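Speaker notes — open day, kitchen manipulation demo
Speaker: Oi-ling Chang
7 Jan 2026, second session

Slide 1. Title

Welcome, one minute. Restrooms and the fire exit are on the printed sheet. Session runs 40 minutes including questions. Ask people to hold questions until slide 6 unless they can't hear or can't read the screen.

Say who is in the room: two groups from Braltex, the Flukport training staff, and members of the public who signed up through the website. The level is mixed. Keep the terms plain. "Policy" means the program that picks the next arm motion. Define it once and move on.

Slide 2. What you will see today

We run everything in simulation first. The real arm is in the next hall and you can walk over after the talk. What I show on this screen is the simulated kitchen, the same one we use for daily testing.

Three parts to the talk: the kitchen, the sink task, how we score it. After that I hand over the controls and anyone who wants to can drive the arm with the keyboard.

Slide 3. Bitia, the kitchen environment

Bitia is our name for the scene builder. It takes a floor plan, a list of fixtures and a set of surface finishes, and produces a kitchen with working doors, drawers and faucets. At present the library holds 1422 layouts. They differ in counter height, cabinet style, sink type and where the fixtures sit relative to each other.

Point to make: the finishes matter more than visitors expect. A policy trained on plain counters did badly on marble. The veins and dark patches were being read as object edges. We now change the stone, the wall and the cabinet fronts between runs. Some of the combinations are ugly. Red wall, gray backsplash, marble counter is a fair sample.

If someone asks about lighting: yes, also varied, but over a narrower range. Shadows inside a deep basin are still a weak spot.

Slide 4. Sink task

Read the task statement out loud: "Pick the named object out of the sink and place it on the counter." One sentence, as the policy receives it.

Why the sink. The walls are steep, so the gripper has to come in from above. The wrist has little room to turn near the back wall. Round objects roll when touched off center. A box on a flat counter is a solved exercise for us. Fruit in a basin is still in progress.

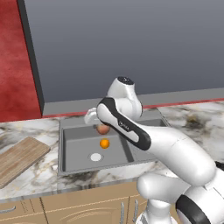
The approach is planned in two stages. Stage one brings the wrist over the basin at a safe height. Stage two is a straight descent with the fingers open. We separate them so that a failure can be assigned to one or the other. In the logs, most failures belong to stage two, and most of those are a finger touching the neighboring object before it touches the target.

Mention the spacing rule. Objects in the basin are dropped at random positions, and we do not reject a layout for being crowded. An earlier version did reject them, and the scores looked better than they should have. We took the rule out in February of last year and the numbers fell. They have partly recovered.

Expected question: does the arm know which object is which? It gets the name as text and the camera views. There is no list of positions handed to it. The scorer has the true positions, the policy does not.

Slide 5. Faucet

Short slide. Two minutes at most.

The faucet is a separate task with its own score. The lever is a hinge joint. Past a set angle the simulator counts the water as on. We don't compute fluid. The stream is a drawn shape attached to the spout and it has no effect on objects. Say this clearly, as last time a visitor from the plumbing trade asked about splash, and I had no good answer beyond this one.

Swiveling the spout between bowls is a third task, not shown today. Au, our scheduling tool, runs it overnight with the others.

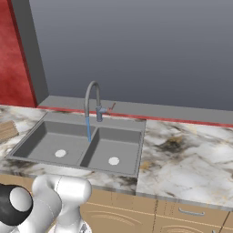 Bitia double-bowl sink, water drawn on. Simulated view with the arm at lower left.

Note for the double bowl: the divider is narrow, and it is the part of the sink that the gripper hits most often when an object lies close to it. Contact with the divider is logged but does not end the run. Contact above the force limit does.

Slide 6. Scoring

One run is one attempt, start to finish, with a step limit of 400. If the object is not at rest on the counter by then, it is a fail. No partial credit.

A full evaluation is 2000 runs spread over the layouts. Au splits them over the machines and collects the results by morning. Show the table. Read only the bottom row. People can look at the rest on the handout.

Be careful with the word "success." In the table it means the scorer's condition was met. It does not mean the motion was pretty, or that you would want it near your own dishes. We keep a second column for contact force for that reason.

Take questions here. If there are none, ask the Flukport people how they grade a trainee on the same kind of task. They have a checklist and it differs from ours in a useful way — they mark the release as well as the grasp.

Slide 7. Hands on

Switch the projector to the live session. Reset to the sink layout before handing over the keyboard. Arrow keys move the wrist, page up and page down change height, space closes the fingers, R resets.

Five minutes per person. If the simulator stalls, restart Bitia from the launcher and leave the machine on.

Slide 8. Contact

Leave the address on screen. Handouts are by the door. Walk the group to the next hall when the last driver has finished.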